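The week the river path reopened

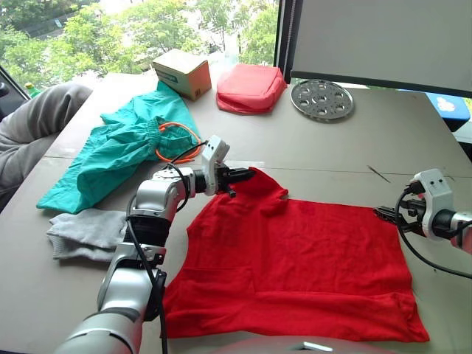 Can you walk from Stallow to Pidembridge and back in one day? Most people who are used to walking can manage it between breakfast and supper, as long as they stop properly for lunch and don't mind coming home on tired legs.

I had been promising myself this walk since the spring, when the path was still closed at the weir and the sign said July and I didn't believe it. Well, July it was, and when I went down with my sandwiches the barrier had gone and there was fresh gravel all the way to the first stile. I was so pleased I said good morning to a heron.

I left the house at six, while it was cool, and had the first hour completely to myself. The meadows on the Stallow side hadn't been cut and the grass was up past my knees in places, so my boots were soaked before I'd reached the second gate (I do own gaiters, and I know exactly which drawer they are in). The river was low and very clear. I stood on the footbridge longer than I meant to, watching the weed stream out under the water, and had to remind myself that I had a long way to go and a bakery to reach before the cheese rolls sold out.

Past the bridge the path climbs through the woods at Borkness, and that is the part I had forgotten. In my memory it was a gentle sort of hill. My knees remembered it differently! There are 300 steps cut into the bank, or so the board at the bottom says, and I stopped twice to admire the view, which at that point is entirely tree trunks. But then you come out at the top and the whole valley is laid out in front of you, with the church at Pidembridge very small and gray at the far end, and I sat on the bench and ate a plum and felt about nineteen.

I got into town a little after eleven. The bakery still had four cheese rolls and I bought two, one for lunch and one for the train in case my resolve gave out. I also went into the McIver bookshop, purely to sit down for a minute, and came out with a secondhand guide to mosses that weighs as much as a small dog. I carried it all the way home, too, so I've only myself to blame for my shoulder.

The way back was hotter and slower. I took my boots off by the weir and put my feet in the water for nearly 40 minutes, and I think that was the best part of the whole day. A family went by with a very wet spaniel, and we talked about blackberries, and whether they'd be early. I think they will be. The ones along the south hedge are already turning.

Home by seven. Bath, eggs on toast, and the second cheese roll, which had got rather flat in my bag but was still very good. I looked up three mosses and fell asleep on the fourth. Tomorrow I shall do nothing but water the beans and write to my sister – she always said they would never finish that path.

300 views · 3 comments · Share

Comments

The bench at the top was put back the same month! It used to face the wrong way.

What was the moss book called? I've been after a decent one for ages.

We did this last weekend and took the train home. No regrets at all, those steps are brutal.

Contact | All words are my own, please ask before copying | Back to top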